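Judley 自动化实验室｜手持夹爪腕部相机对比测试，分条发布。

1/
本实验室于8月7日（星期一）启动新一轮末端执行器选型工作。参与对比的为两款手持式夹爪：Tovau 二指平行夹爪与 Majali 柔性指夹爪。两者使用同一型号腕部相机和同一控制器，控制器固件为 Plellow 分支版本。测试负责人：Ziad Zein。

2/
本轮任务为曲面擦拭，即夹持超细纤维布，沿带弧度的光面工件往复运动。选择该任务的理由较为直接：布料易变形，工件反光强，对夹持力控制和近距离成像均有较高要求。

3/
每款夹爪执行48次擦拭，分两个时段完成，中间更换一次指垫。操作人员全程佩戴手套，避免在工件表面留下指纹。
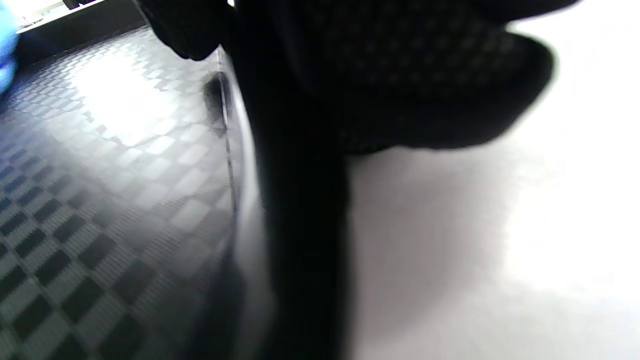 4/
控制器方面，夹持力指令与开合位置以50 Hz记录，与相机数据共用时间戳。首日曾出现时间戳漂移，经查为采集主机的时钟同步服务未启用，相关记录已全部作废并重新采集。

5/
Tovau 夹爪的优点在于重复定位稳定，指尖闭合位置一致。不足之处是夹持较厚的布褶时，力反馈曲线出现明显台阶，控制器容易将其误判为夹持完成。将判定窗口延长后，误判减少，但单次动作耗时相应增加。

6/
Majali 夹爪对布料厚度变化的适应性较好，柔性指能够贴合褶皱。其问题集中在侧向刚度：擦拭方向改变时，指尖滞后较为明显，需在控制器中加入补偿项。补偿参数目前由人工整定，尚未形成通用数值。

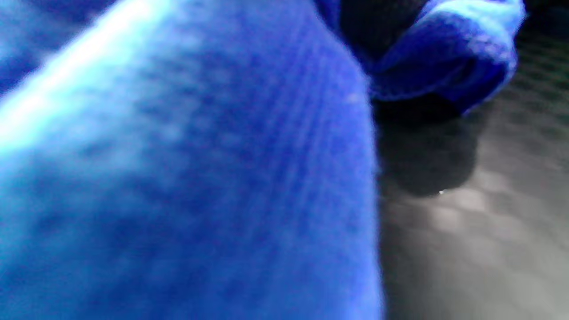
7/
相机的最近对焦距离是本轮讨论最多的一项。现用镜头在布料贴近时无法清晰成像，依赖纹理的算法因此受到影响。以蓝色布料为例，大面积布面紧贴镜头时已经虚化，右侧边缘附近平行的细条纹最易辨认，绒毛状的轮廓也随之发散。我们据此建议，布料状态估计应以边缘轮廓为主要依据，布面内部纹理仅作辅助。

8/
关于曝光：自动曝光在深色工件与浅色台面同时入镜时表现不稳定。改为固定曝光后，各次记录之间的亮度一致性有所改善，代价是浅色区域偶有过曝。考虑到后续处理主要关注工件一侧，该代价可以接受。

9/
有同行来信询问为何不采用偏振片。我们做过短时试装，高光确有减弱，但进光量下降，需延长曝光时间，快速擦拭时拖影加重。现阶段暂不纳入标准配置。 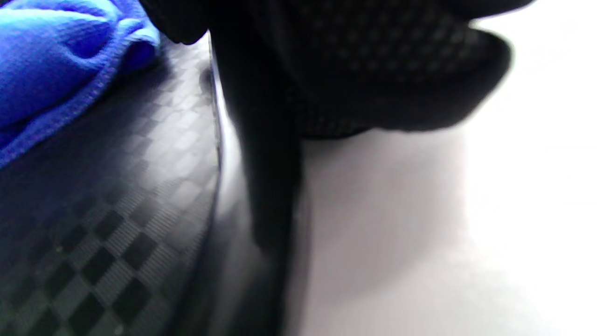
10/
擦拭路径同样会影响比较结果。沿工件弧形边缘运动时，两款夹爪的差距小于在中部平缓区域运动时的差距。初步判断与操作人员的手部姿态有关，手腕在边缘处的转动幅度较大，掩盖了夹爪自身的差异。此项结论有待复核。

11/
数据剔除情况：共有21次记录因布料滑脱或相机遮挡未计入统计，均已按原计划补测。剔除标准在测试开始前即已确定，期间未作调整。

12/
下一步安排：更换最近对焦距离更短的镜头，保留现有控制器与固件版本，对两款夹爪各重复3组擦拭。Majali 夹爪的侧向补偿参数将改为自动整定，并与人工整定结果对照。

13/
完整测试记录及控制器配置文件计划于10月对外提供，届时仍在本账号发布获取方式。对测试方法有不同意见的单位，请以书面形式联系 Ziad Zein，并注明所用夹爪型号与控制器固件版本。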